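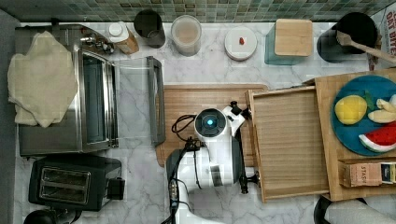
Can the Anico kit open a kitchen drawer without a custom gripper?
The stock fingers handle it if the drawer slides freely and has a bar handle or an exposed edge to hook.

Anico arm kit – countertop tasks, first impressions
Forum: Product Reviews

gurport_bench
Ordered the kit through Gurport. Price was 300 over the bare arm, which covers the wrist camera, the mount and the task software. Setup took an evening. My complaint is the drawer routine. The default pull path is a straight line, and if your slide is not square to the base the fingers bind halfway.

torque_ledger
You can edit the path. Page 20 of the manual. Add two waypoints and drop the pull speed.

gurport_bench
Did that. Better, still not repeatable. 7 good pulls, then a stall with fault 1544. 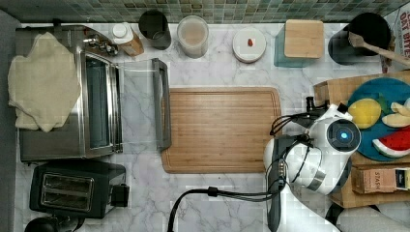

Last edited by flat_washer on October 8, 2021

flat_washer
Fault 1544 is a current limit on the wrist joint. I get it when the base sits too close to the drawer and the elbow folds up. Move the base back before you touch the software. Also check cable slack. A loop that catches on a joint reads as load.

torque_ledger
Disagree on the base. Mine is close in and runs clean. I would look at the grip force first. Factory setting is too high for a light drawer, and the fingers drag the front sideways.

flat_washer
Depends on the slide. With a wood-on-wood runner I would agree with you. On metal rails the sideways drag matters less than reach.

mosfet_marge
Has anyone compared it with the Flaldale? Same payload class on paper.

gurport_bench
Had one on loan until December. Stiffer arm, worse camera mount. The Anico view at the wrist is the reason I switched.

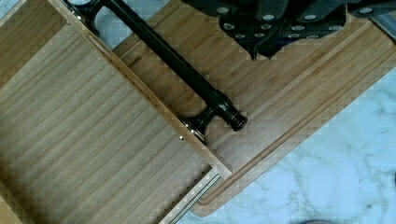 With the Flaldale mount the fingers hid most of the handle once you got close, so the last part of the approach was blind. I ended up marking the handle position by hand before each run.

mosfet_marge
Thanks. Support any good?

torque_ledger
Abou Zeid does the repairs here. Turnaround was around 20 days for a wrist motor. Too slow for what they charge.

gurport_bench
Moved the base back and lowered the grip force. No fault so far, but I changed both at once, so this settles nothing between you two. Will put the grip force back up tomorrow and post the log.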